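Dernstead Residents Forum > House and Home > Where do you all put your keys?

lahcen_a
Right. Third time this month I have been late because of keys. There are two of us in the flat, one car, and a shed we don't need to lock but do. My wife bought a Flornus wall rack with little brass hooks and it has been up since September. It currently holds a tape measure and a dog lead. We don't have a dog.

What do normal people do?

gardengate80
Bowl by the door. Been doing it for 18 years.

Amr Bensaid
Bowls are where keys go to be buried under receipts, batteries and one foreign coin. You want a flat surface with nothing else allowed on it. Ours is an old white garden table that was too ugly for outside and is now too ugly for the hall, but it lives there anyway.

gardengate80
My bowl contains keys and mints. It's a matter of self-control.

loubna_g
Agree with Amr about flat surfaces, though his only works because he lives with people who put things down where they're told. Mine would be under a coat within the hour.

lahcen_a
Amr, got a picture? I'm trying to imagine how a table is better than a hook.

Amr Bensaid
Three for you.

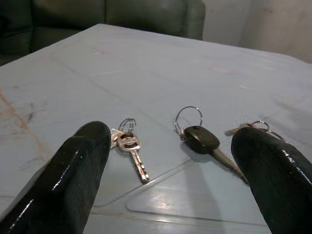
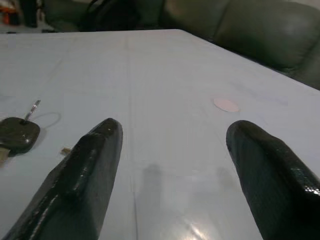
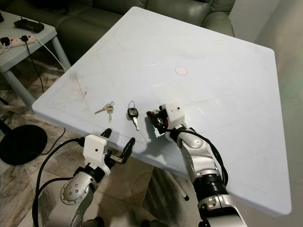 Amr Bensaid
The trick, if you can call it that, is that we stopped putting everything on one enormous ring. I used to carry the lot like a jailer and it wore a hole in every coat I owned. Now the car key is on a ring of its own, the black-headed one you can see in all three, and the house keys are separate, so whoever wants the car takes the car and doesn't also leave with the means of getting back into the house. We had that happen twice. Second time I sat on the wall for two hours eating a swede. The table itself wipes down with a damp cloth, apart from the brownish mark on the left, which has now beaten bleach, bicarb and my mother-in-law.

loubna_g
You ate a raw swede?

Amr Bensaid
I'd been shopping. It was that or flour.

yhon_c
Splitting the rings is good advice and I'd go further and get coloured caps for them. Two silver keys next to each other are the same key as far as I'm concerned, especially at 6am. Leblanc's on the parade do the rubber ones, or they did when I last went in.

gardengate80
Caps perish. Then you have sticky keys.

yhon_c
Mine haven't.

gardengate80
They will.

Ismail Benmoussa
I'm going to be the miserable one and say please don't leave the car key on a table near the front door. My brother-in-law had his hooked out through the letterbox with what the police reckoned was a garden cane. Car gone, and the cane left on the path, which he felt was rude.

Amr Bensaid
Ours is well down the hall, round a corner. They'd want a very long cane.

Ismail Benmoussa
Still. Drawer.

loubna_g
Drawer is the worst of the lot! You put them in a drawer and then you have to remember which drawer. I found my old bike lock key in with the good napkins after I'd already cut the lock off.

Ismail Benmoussa
One drawer. The same drawer. I don't know how many drawers you people have.

loubna_g
14 in the kitchen alone, since you ask. It came like that.

lahcen_a
Going back to the table for a moment, is that sticker supposed to be there? The little round pink one in the last picture. Is it the spot you put them on?

Amr Bensaid
It would be a fine system if it were, but as you can see the keys are nowhere near it, they're down by the edge. I've tried peeling it. It has outlived a fingernail and a butter knife.

yhon_c
Hairdryer, then an old bank card. Works on jam jars.

gardengate80
White spirit.

yhon_c
Not on plastic, it goes cloudy. I did it to a fridge shelf.

gardengate80
It's a garden table. How much worse can it get?

Amr Bensaid
I'd like not to find out, thanks. I'll try the hairdryer.

loubna_g
Lahcen, have you considered that the rack is in the wrong place? We had one behind the door so every time the door opened you couldn't get at it. Moved it to the other wall and it's been used ever since.

lahcen_a
It is behind the door.

loubna_g
Well then.

lahcen_a
I'd have to fill four holes and paint. I've still got half a tin of that Soltimari off-white but I suspect it's mostly skin by now.

Ismail Benmoussa
Or a drawer.

lahcen_a
Update: moved the rack, left the holes, split the rings as per Amr. Shed key has gone missing in the process. It was on the big ring this morning and now it isn't on anything.

gardengate80
Have you got a bowl?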